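Fine scratches on a glossy white tray with a printed drawing — can I polish them out without losing the print?

Kitchen & Dining > Cleaning and Care
Viewed 2,035 times

mossybutton

I have a kitchen tray that I'm a little too fond of, and I'd like some advice before I do something dumb to it. It's a smooth, white one with gray printing on it, which I bought at Mustico back when they still had the homewares floor. No label, no care card, nothing on the bottom except a sticker that I peeled off the day I got it home. I think it's plastic with some sort of shiny coat, but it could be melamine for all I know. It's hard and light, and it makes a clacky noise when you put it down.

It lives on the counter and I use it for everything. Breakfast goes on it, salad stuff goes on it while I'm putting together sandwiches, and in the winter it carries soup to the couch. And somewhere along the way it picked up a bunch of thin wavy marks. You don't notice them from straight on, but as soon as the light comes in low across the counter (around four in the afternoon in my kitchen) they show up as pale squiggles, all bunched in one area. I'm fairly sure I did it myself with the scrubby side of a sponge, going after dried egg yolk.
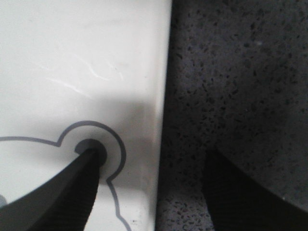 I can barely feel them with a fingernail. I've tried dish soap and warm water, obviously. I also tried a paste of baking soda in one tiny corner and I couldn't tell if it helped or if I'd just made that corner duller, so I quit. My sister swears by white toothpaste. A guy at the hardware store in Bunard told me to use the stuff they sell for car headlights, and he got pretty excited about it, but then he asked if there was any printing on the tray and when I said yes he sort of pulled a face and put the bottle back on the shelf.

So the printing is the real worry. It's all thin gray lines, and I can't tell if they're under the shine or sitting on top of it. I ran my thumb across them and it feels smooth, but it would, wouldn't it? If I rub at the scratches and take off half a line I'm going to be sad every single morning.

Other things that might matter: I wash it by hand, never the dishwasher. I've been using the Resska lemon spray to wipe it down in between washes, which is supposed to be fine on "all hard kitchen surfaces" but I've started to wonder. And it does get slid around on the countertop quite a bit, though that would scratch the underside and these are on top.
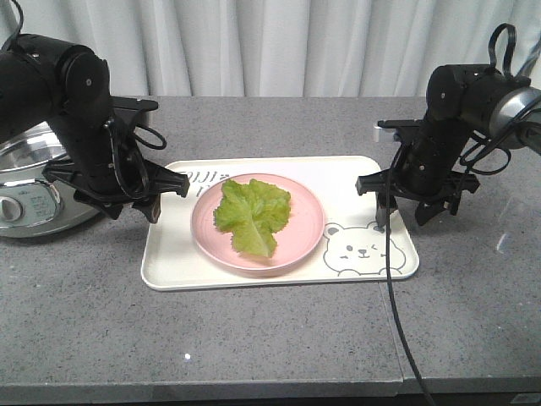

I should say how I use it, because I know someone's going to tell me to just hang it on the wall. I don't want a tray I can't put food on! Most of the time there's a plate between the food and the tray anyhow, and I figure that's part of the problem too, the plate foot grinding around whenever I pick the whole thing up. My pink plate is the usual one, the round one with the little lip. Put one big frilly lettuce leaf on it and set it on the tray with the bear winking up from the lower right corner, and I swear I eat more salad. The lettering in the top corner I could live without (half of it ends up behind the plate as it is) but the bear has to survive. He's nothing but outline, with two small paws, so there isn't a lot of ink to spare.

What I'd like to know is whether there's a polish that's safe for food things, whether I can test the print somehow without wrecking it, and what I should be wiping it with from now on. I have a roll of that rubbery shelf liner left over from the cabinets if that's any use. Thanks in advance, and please be gentle, I know it's a tray.

gravyboat_annex
4 people found this helpful

Oh, I've been down this exact road, with a serving tray instead of a breakfast one, so let me save you some grief. I worked in the kitchen of a day nursery for nine years and we had stacks of printed trays, all different ages, and I've ruined my share of them.

Start with the print, before you buy anything. Get a cotton swab, dampen it with plain rubbing alcohol, and touch it to the very end of one of the lines. Pick something you don't care about, so in your case that lettering you said you could live without. Leave it a couple of seconds, then roll the swab — don't scrub — and look at the cotton. If there's gray on it, the ink is on top with nothing over it, and you should stop right there and forget about polishing anywhere close to the drawing. If the swab comes away clean, do it one more time and look at the line in slanted light. Still crisp? Then there's a decent chance the print is sealed under a clear layer. It isn't proof, though. I've had a tray pass the swab and then lose a whole row of daisies to a polishing cloth, because alcohol only tells you the ink doesn't dissolve and says nothing about how thick that clear layer is.

So even with a clean swab, tape off the bear. Painter's tape, pressed down with a fingernail, a good margin all the way around him. Same for the lettering if you change your mind about it. Pull the tape off slowly afterward, low and flat, and don't leave it on overnight.

Now the scratches. If your nail barely catches, they're shallow, and you can usually soften them. I would go with a plastic polish, the very fine kind, not the headlight kind. Your hardware guy was right to put it back. Headlight stuff is made for thick clear plastic that you can afford to take a layer off of, and you can't. Put a dot on a soft cotton cloth (an old T-shirt is perfect), and work it along the scratches with hardly any pressure. Then wipe, look, and decide if you want another go. I do this in short rounds and I quit while it's still only better, because chasing the last faint squiggle is how you end up with a cloudy patch bigger than the scratches ever were. Been there!

About food. Read the label on whatever you buy, and wash the tray really well with dish soap when you're done, then wash it again. With a plate on top I wouldn't worry much myself, but I wouldn't put bare bread on a spot I'd just polished until it'd had a couple of good washes. If there's nothing on the label about kitchen items you can email the company and ask. I've done that and they do write back, slowly.

If it's melamine, all bets are off, by the way. Melamine doesn't polish up the same way, and once the shiny skin has worn through it stains. Tea gets in and never comes out. If you can see tan or brown settling into any of those lines, leave them alone and keep that part covered.

For everyday, a microfiber cloth and soapy water. I'd drop the lemon spray. I don't know the Resska one in particular, so I'm not accusing it of anything, but soap does the job and it's one less thing to wonder about. Dried egg: lay a wet dishcloth over it and go read the mail. It lifts right off.

tinroof_pam

Toothpaste works fine, did it on a white cutting mat. Use the plain white kind, not gel. I didn't have a picture on mine so can't help with that part.

halfmoon kitchen
2 people found this helpful

I'd go easy on the toothpaste. It does take the edge off scratches on some plastics, but the grit is different from brand to brand and a whitening one can leave a haze you'll see from across the room. On a high gloss surface I'd only try it if I'd already decided I didn't care.

My own vote is to skip the polishing altogether and deal with the cause. You said it yourself, the plate is grinding around every time you lift the tray. I had this with a Rowbotham tray (dark green, glossy, shows everything) and what fixed it was turning my plates over. The unglazed ring on the bottom of some of them was like a nail file. Run your finger around the foot of the pink one. If it feels gritty, rub it against the foot of another rough-bottomed plate for a minute under running water and it'll smooth down. That's for ceramic only, so if yours is plastic, ignore me.

And yes to the shelf liner! Cut a circle a bit smaller than the bottom of the plate so it doesn't peek out. You'll still see the whole bear and the plate won't wander. Wash the liner when you wash the tray, because crumbs get caught underneath and then you've basically made sandpaper. I cut mine in October and I'm still on the same piece.

One more thing, where do you keep it when you're not using it? Mine used to be stacked under a baking rack, and I blamed my sponge for months. Now it stands upright by the bread box with nothing leaning on it.

mossybutton

Thank you, this is so much more than I expected for a tray. I did the swab on the tail end of the lettering and the cotton stayed clean both times. I've decided to be a chicken and start with the liner and the microfiber cloth, and leave the polish until I've had a good look at the scratches in daylight again. The foot of the pink plate is smooth, I checked, but I do have a gray bowl that feels like a cinder block underneath, and that's the one that carries the soup. It's been moved to the back of the cabinet for now.

The egg trick works, too. I used it on the frying pan while I was at it.

gravyboat_annex

Good call on waiting. If you do end up polishing, start with the scratch farthest from the bear and see how you like it. And check the bowl for a chip on the foot before you let it back out.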